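Print this page
E-mail this page

Wistineck Suturing Software Group
Minutes of the meeting of 4/21/24

Chair: Everaldo Toledo
Present: perception, planning, control and tooling groups. The Teixeira group joined by phone and left after item 4.

1. Minutes of the last meeting
Accepted with one correction. In item 3, "needle pose" must be read as "needle tip pose". The full pose was not discussed at that time.

2. Thread detection
The perception group presented the new thread model. It follows a single thread well on the bright part of the pad. It still has two problems. When two threads cross, the model sometimes changes from one to the other at the crossing. When a thread goes into the shadow near the border of the pad, the model stops too early and reports a free end that does not exist.
Everaldo asked if the planner can know that an end is uncertain. At the moment it can not. It was agreed to add a field "end confirmed" to the thread message, with the values yes, no and unknown. The planner will not choose a grasp point near an end marked unknown.
The Teixeira group asked to keep the old message for one more release. Agreed.

3. Needle pose
The estimate is good when the needle lies free on the pad. When the jaws hold it, the arc is partly hidden and the fit can turn over, so that tip and tail are exchanged. The perception group proposes to use the jaw position from the control side as a starting value. Control can supply it, but the time stamps differ by up to 60 ms between the two computers. The tooling group will correct this first. Until then the proposal waits.

4. Planner
Stovanier (the planner) was run on 155 recorded cases. In 9 of them it gave no path and in 8 it gave a path where the two instruments come too close to each other. The meeting considers the second group more serious. The cause is that the collision model treats the wrist as a simple cylinder. A more exact shape makes the planning slower, and the opinions on this were divided. Decision: use the exact shape only in the last part of the approach, and measure the time again.

5. Control
The limit for pulling the thread is now a parameter and no longer written in the code. The default value stays the same. A change of the value must be entered in the run log with the name of the person who made it.

6. Tooling
Plidivov, the replay viewer, can now show the camera picture and the joint values on the same time line. The labels for "knot" and "loop" were mixed by several people. The written guide will say: a loop that is still open is labeled as a loop, also when a twisted part is already visible beside it. Old labels will be checked before July.

7. Other business
The disk for recordings is nearly full. Raw files that have no labels will be moved to the archive. The next meeting will begin with the time stamp question.

Attachment to items 2 and 3

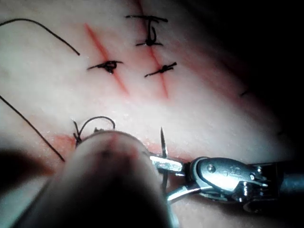
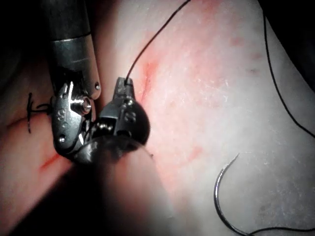
Curved needle and black thread on the practice pad: held in the jaws (first picture), lying on the pad (second picture).

Print this page
E-mail this page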